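Who Does the Rehearsing When the Arm Moves to Simulation

The returns hall at Kragh handles odd stock. Party goods, decor, small household items, display pieces, things that came back because they were the wrong size or the wrong color or because the holiday had passed. For most of the hall's existence the work was done at benches by people who picked an item out of a tote, looked at it, turned it over, decided on a grade and placed it in one of several boxes. I worked one of those benches for four years and then moved to the group that prepares tasks for the robot arms. My opinion on what the arms have changed comes from both jobs.

The public argument about warehouse automation is mostly an argument about headcount. Headcount matters, and I will come back to it. But the first change at Kragh was in where the mistakes get made. Under the old arrangement a new grader made mistakes on the floor, at a bench, next to someone who had made the same mistakes earlier. A crushed carton or a snapped ornament went on the damage sheet, and the experienced grader showed the new one how to hold it. Training was slow and it cost stock. It also meant that knowledge of the items sat with the people who touched them.

Now the mistakes are made in simulation. Before an arm at the Kikville site is given a new class of item, the task is built in software and run many times: a table, an arm, the item to be moved, and other objects placed nearby to get in the way. The current task set for mixed goods, which we call Kamus, has 221 layouts. An operator steers the simulated arm through a share of them, and the recorded runs become the material the controller is trained on. Few of the people who grade the real returns have seen one of these layouts.
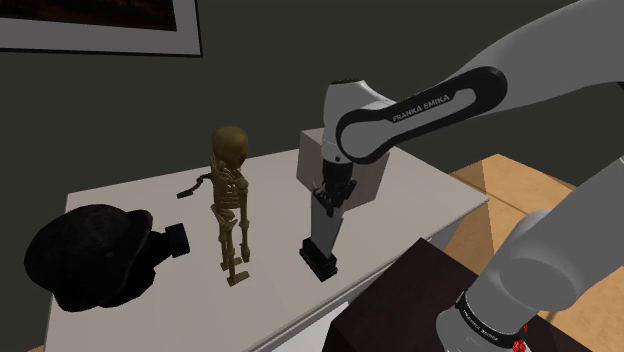

A layout from the Kamus set: the gripper holds a gray block by its top, with a skeleton figurine standing nearby on the table.

Someone who has worked a bench will notice certain things in a layout of this kind. The figurine has thin arms, one of them reaching out sideways at a height where a careless sweep would catch it. A tall piece held at the top will swing if it is moved too fast. A grader knows both facts without having words for them. The operator has to put them into the motion, and the task builder has to put them into the layout, or the controller will not learn them.

My main complaint is about how Kragh staffed this work. When the arms were first approved, the task building was contracted to an outside firm, Sillus, and the operators were hired new. Both decisions were defensible on paper. Sillus knew the software, and new operators came with no habits to correct. The result was a first release of 100 layouts in which almost every object was rigid, stood on its base and kept its distance from its neighbors. The arms did well on those and poorly on the real totes, where items lie on their sides, lean on each other and have soft surfaces that give under the fingers. The stop log for the first June at Kikville lists 1,366 stops that needed a person to walk over and clear the cell. I read the whole log. A large share of the entries described conditions that any grader on the morning shift could have listed in ten minutes.

Three graders, myself included, were then moved across to write layouts. The stop count in the following June was 1,147. That is a modest drop, and I do not claim all of it for us, as the gripper pads were replaced in the same period. The entries did change in kind. There were fewer knocked-over neighbors and more odd cases, such as items stuck to packing tape.

For the people still on the floor, the work has become narrower and in some respects harder. The easy items go to the arms. A grader used to get a mix, and the plain boxes between the difficult pieces were a form of rest. Today the benches receive the torn, the tangled and the incomplete, one after another, for a full shift. The hourly target was lowered once to account for this. In my view it was not lowered enough. The target should be set from the mix that reaches the bench, measured every month, and the calculation should be posted where the shift can read it.

Clearing stops is also work, and it is not counted as such. A grader who leaves the bench to reset a cell loses that time against the target. The reset takes judgment: what fell, whether it is damaged, whether the arm can resume with the tote as it is. It should have its own code on the timesheet and its own rate.

On headcount, the hall has let nobody go, and it has also not replaced the people who left. Management describes this as a stable workforce. It is a shrinking one, and the entry jobs went first. A person starting today meets the difficult stock on the first morning, with fewer experienced hands at the next bench to ask. If simulation has taken over the rehearsal for the machine, some of the hours it saves should be spent on rehearsal for people. Kragh could assign each new hire two weeks split between a bench and the layout group. The new hire would learn the stock, and the layout group would hear what is coming in.

I have made this proposal twice in writing. The second version included a cost sheet and a draft schedule for the Kikville site, and it is still under review.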